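Two Arms and a Bag of Groceries
In a shared workshop in Utlow, a pair of builders is teaching a homemade rig to put the produce away

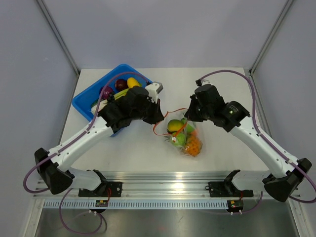 Shaimaa Kettani wanted a machine that could unpack her shopping. She had been saying so for years, mostly to Alasdair Tennant, who rents the bench next to hers and who finally told her to stop talking and order some aluminum. That was in January. The project now has a name, Torari, and takes up more floor than either of them pays for.

I spent an afternoon with it and came home wanting to build one, which my family would like me to get over.

Groceries sound like an easy job until you think about what a bag does. A block stays where you put it. A bag slumps, folds over its own opening and slides along with whatever you were trying to lift out. Clear film is worse again, all shine and wrinkles, and a depth camera can read a highlight as a hole. "We had it solved for tomatoes in a bowl," Kettani told me. "Then we tried the bag and we were beginners again."

So there are two arms, one to hold and one to reach, and the drawstring has become the thing they practice on most. Get a fingertip inside the loop and you have something to pull against. Miss it and you are poking at a mango through plastic. The pointed fingers were Tennant's idea. His first set was broad and flat, lovely for apples and hopeless with ribbon, and he still keeps them in a drawer in case they turn out to be good for bread.

The money is better than I expected. The arms came secondhand as a pair for $1,980, and the frame, panels and fasteners added $599. Tennant drilled the mounting plates himself, then drilled them again after finding that the two bases stood close enough for the elbows to meet. Moving them apart cost a weekend and was worth it — the arms can now work over the same small patch of table without knocking each other.

Cables ate far more time. Every joint that turns wants to drag its wiring with it, and an early run ended with a connector pulled clean out of its socket. The fix was longer cable, a generous loop at each elbow and a great many ties. Kettani calls it the knitting.

The software is a patchwork. A planner they call Mukier decides which arm goes first, and everything it knows about bags it learned from being guided by hand, about 14 sessions so far. On a good run there's a moment when both arms lean in together and you forget to breathe. I did, anyway!

Next on the list is eggs. Tennant has offered to supply the first carton, and Kettani has asked him to put down a towel.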